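Kirstead sim users > Faults > Wrist view partly black, planner keeps going

pravesh_nel
Posted Saturday, March 14, 2020
Run 301 stopped on a joint limit in the Granbridge room. The planner never flagged low visibility. Wrist views first, wide view last.

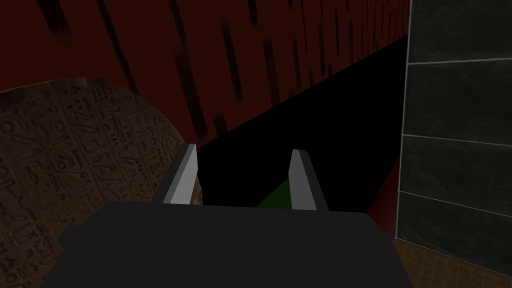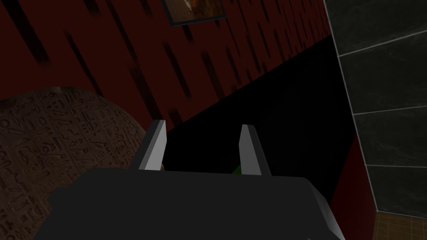
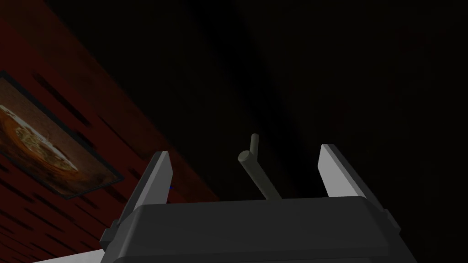
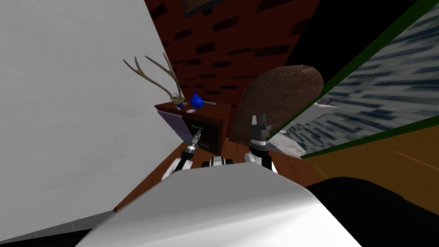 The stop came at step 2444. Depth confidence had been at the floor value for 700 steps by then, and the arm was still accepting targets. On hardware I would file this as a safety fault.

yyoon
Lighting, in my opinion. Raise the ambient level in the room file and rerun.

pravesh_nel
Tried it. The stop goes away, but the missing check is still missing.

javau_ops
Disagree with calling it safety. The joint limit did its job.

pravesh_nel
The limit is the last layer. Something should have held the arm well before it.

yyoon
Which planner build? The confidence gate was off by default in Mahlangu 2 until the July patch.

pravesh_nel
Mahlangu 2, unpatched. Gate is off in my config.

javau_ops
Then it's a config error and the title should say so.

yyoon
A gate that ships off is a bad default. I'm leaving the title and opening a ticket. Pravesh, please attach the joint log. - Young-sook Yoon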